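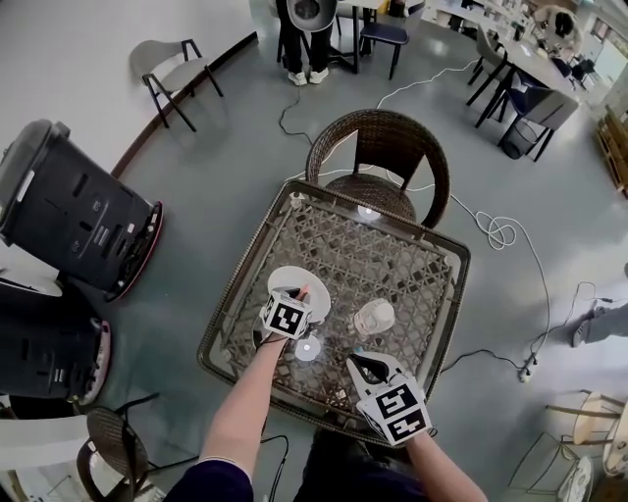 4 min read

October 2024
by Shaimaa El Khatib

I slept badly and came down to the shared floor early, with my notebook and the plan to write only two lines. It will be more than two lines, I know myself.

The wicker table is still my favourite thing in the whole building. When I moved to Breston I had no furniture of my own for almost a month, and I became a person who looks at other people's tables. This one is square, dark rattan, with a glass top, and under the glass the brown strips cross each other again and again like the top of a pie. My aunt had a set like this on her balcony. Hers had no glass, so every crumb fell between the strips and the ants were very happy. With glass you only wipe. But the glass shows everything, and when the lamps are on it has pale patches of light in it, so you must bend your head to see if it is clean or if it is only shining.

There was a white plate on it, and a small clear bottle lying on its side, and two of the little white discs. I call them discs because I don't know the right word. Gunawan calls them "the buttons", and Andis calls them something in his own language which he refuses to translate. One was just under the plate and the other was far over by the round-backed chair. I have the feeling they walk at night.

I want to write down what I thought about clearing a table, because I thought it quite clearly and by tomorrow it will be gone. At home we cleared from the outside to the middle. My mother took the small things first, then the glasses, and the big plate was last, because the big plate was hers and it meant the meal was finished. Here people begin with the plate. They take hold of it by the edge and lift it away, and the small things stay behind looking lost. I don't say it is wrong. I noticed only that I still wait for the plate to be last, and when it goes first I feel that somebody has asked me to leave.

A bottle on its side I cannot leave alone. It is stronger than me. In the office at Vimgate, where I worked before, there was a man who put his bottle lying down beside his keyboard every day for two years, and every day when I passed I stood it up. He never said one word about it. On my last day he gave me a card, and inside it he had drawn a bottle, lying down. I have the card in the drawer with the passports.

After lunch I asked Andis about the chairs. There are two of the wicker ones, with round backs, and I would like to buy one the same for my room, for the corner under the window. He said he saw a similar one in a shop near the station for 400, and I laughed out loud and then saw that he was serious. For 400 I can sit on the floor until I am old. Gunawan says wait until November, the garden things become cheap when it rains. He is right, but in November I will not want a garden chair any more, I will want a heater.

I looked in my savings book this evening. It says 2,484, a number I am a little proud of and I write it here so that I can be ashamed later if it goes down. The chair is not in the plan. In the plan there is the dentist, the ticket home, and a proper winter coat. Still, I measured the corner under the window with my arm. The chair would fit, with a bit of space left for a plant.

Other things from today. The long white desk is full again, all sorts of things on it and the wastebasket underneath doing nothing to help. I will not tidy it, I have promised myself. I tidied it once in the summer and for a week afterwards people came to ask me where their things were, very politely, one after another, and I did not know the English names for half of what they asked. "The thing with the clip." There were many things with a clip.

I rang my mother at seven. She asked what I ate and I said rice, and she asked with what, and I said with rice. She was silent for a while. Then she told me how to make the lentils again, slowly, as if I had never stood next to her in a kitchen — and I wrote it on the back of the gas bill and let her finish. Cumin first in the oil, and the onions must be darker than I think. They are always darker than I think.

I must buy onions tomorrow. Also a light bulb, and stamps.

© Shaimaa El Khatib. All rights reserved. | Contact | Back to top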